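An Afternoon at the Vesetti Open Day

I had been meaning to get out to Nandwood for the Vesetti open day for years, and every December something got in the way (a cold, a deadline, once a burst pipe). This time I finally managed it, and I'm so glad I did, even though I got off the bus one stop early and had to walk the rest of the way along the river with my hood up.

Coffee was in the lobby, with cardamom buns from Seppälä, the bakery across the street, and I will admit I had two. Then we were split into small groups and sent upstairs. I had picked the session on teaching robots by hand, mostly out of curiosity, as my own work is in packaging and we are forever being told that robots will soon do the fiddly jobs.

The project is called Ako, and the idea behind it is lovely in its simplicity. You don't drive a robot around with a joystick and hope for the best. You pick up a pair of grippers, the same sort of fingers the robot will have, and you just do the job yourself while cameras record where your hands go. Every round of the job, start to finish, is called a demonstration. The robot's program learns from a big pile of them, and no robot has to be in the building while you are collecting.
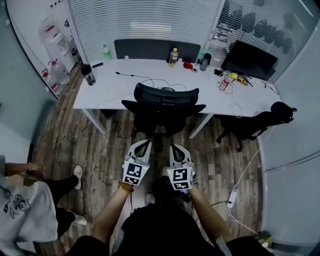
Both grippers in hand, each with its own square marker, facing the desk.

The square markers were what I asked the most questions about, and our hosts were very patient with me. The blocky pattern is different on each one, so the software can tell left from right, and from the way a square looks to the camera it can work out how far off the gripper is and how it is tilted. I had assumed there would be something much fancier going on! They did say that a marker is no use when it's hidden, so people learn to keep their wrists turned a little outward, and after a while they stop thinking about it.

We got to try a pair ourselves. They feel odd for the first minute, like eating with somebody else's chopsticks, and I dropped a bottle cap 3 times before I got it onto the desk. My neighbor in the group managed it on her first go and was very gracious about it.

After that we sat down for the results, which I'd been looking forward to. The team trained on 1243 demonstrations of one job, picking up a small bottle and standing it upright in a box. When they ran the finished program on a real arm, it got 39 out of 41 tries. Both misses were with the bottle lying right up against the side of the box, where there's no room for the fingers, and they had hardly any demonstrations of that. When they trained only on demonstrations from a single room, it did noticeably worse as soon as the arm was moved somewhere new, so now they collect in whatever office or meeting room is free.

I asked whether it would cope with our cartons, which are floppy and a bit shiny, and was told they hadn't tried anything that bends yet. Fair enough. They took my email and said I could send a box of samples, and I have one packed up by the door to mail in the morning.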